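Marina Petridis
21 September 2021

Good morning to all. I promised some weeks ago to write about the flying boat that my grandfather helped to keep in the air, and today I have a free morning. It will be a long thread, please be patient with my English.

The aircraft was called the Drakley Tescombe. Drakley was the firm, Tescombe was the bay where they had the slipway. Not many people remember it today. In most books on flying boats it gets one line, and in two of my books even this line has the wrong number of engines.

So, first the engines. The Tescombe had four. The drawing with three engines, which you can find in many places, is an early proposal. It was never built. Please do not copy it any more.

The design began as a mail carrier. The firm wanted an aircraft that could reach the islands, land inside the harbor, unload the bags and go back the same day. Passengers were added later, because the mail contract alone did not pay enough.

The hull was made of metal, with two steps on the bottom. The step is the sharp break in the line of the hull. Without it the water holds the aircraft like glue and it cannot leave the surface. The Tescombe had the first step a little too far back, and pilots complained that she wanted to put her nose down during the take-off run.

My grandfather was a fitter, not a pilot. His work was mostly below the waterline: rivets, seams, and the small drain plugs. He wrote in his notebook that a flying boat is always leaking, and the only question is how fast. After every landing they pumped the hull, also at night, also in the rain.

About the floats. On the first aircraft the wing floats were fixed on struts. On the second they moved the struts outward and made them shorter. There was a plan to make them retractable, and the firm paid for a test rig in the shed, but I have found no paper that says it was ever fitted to an aircraft.

Svenja Hollmann has helped me very much here. She has read the shed diary from beginning to end (I could not, the handwriting is terrible) and she found the entry on the rig. It says only "floats up, chain jumped, floats down" and then the signature of the foreman. I like this entry a lot.

Next, the range. The sales brochure promises up to 2000 kilometers. I have doubts. With full mail load and the fuel tanks as they are in the drawings, it does not look possible to me. Maybe with empty cabin and good wind from behind. If somebody here can calculate better than me, I will send you the tank drawing.

The longest flight that I can prove is 704 kilometers. It is in the logbook, with both harbors named and with the stamp of the harbor office. Everything longer than this is, for the moment, only a story.

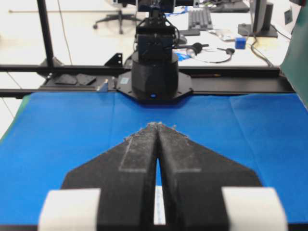 Flelmont Flying Boat Notes, no. 2, p. 207

The page I name here is where the best printed account begins. It is a small journal and long out of print, but the text on the Tescombe is careful, and the author spoke with people who worked on the slipway. When you can find a copy, read also the footnotes. Half of the good things are in the footnotes.

From this account I learned about the beaching gear. A flying boat has no wheels of its own, so men in rubber suits had to walk into the cold water and fix a wheeled trolley on each side of the hull. Then a tractor pulled her up tail first. My grandfather did this in winter also. He never learned to swim – my grandmother found this out only after he had left the job.

A word about the name. Some lists call the second aircraft "Petridis", like my family. I would be very proud, but I think it is a mistake. Our name was written in chalk on a crate of spare parts, for delivery, and I believe that somebody read it from a photograph and took it for the name of the aircraft. The register gives no name for her at all.

What happened to them? The first aircraft was damaged at her mooring in an October storm. Another boat broke loose and hit the left float, then the wing went under. They recovered the engines and the instruments, and the hull was cut up on the beach.

The second one flew the mail for longer, until the island got its runway. After this there was no more reason for a flying boat. She stood on the slipway with covers on the engines, and later she was sold for the metal. My grandfather took home one drain plug. It is on my desk while I write this, and it is heavier than you would think.

I am still looking for three things: the second logbook, any picture of the inside of the cabin, and the name of the radio operator on the 704 kilometer flight. He signed only with one letter, which can be H or N.

Somebody asks me in a message if the slipway can be visited. Yes, but there is little to see. The concrete goes down into the water, and at low tide you can find the iron rings where the winch cable was fixed. The shed is gone. Take shoes that do not slip, the lower part is covered with green weed.

Another question was about the color. The hull was silver above and black below the waterline, this is sure from the paint orders. For the letters on the side I have only the word "dark". Model builders, you may choose.

Small correction to what I wrote before: the tractor pulled only the first aircraft. For the second they already had the winch. Svenja Hollmann wrote to me at once, thank you Svenja.

I will stop here for today. Next time I want to write on the engines and the cooling problem, and I must first scan the pages from the notebook. If your family has papers from the Drakley works, please write to me, also when it is only a pay slip.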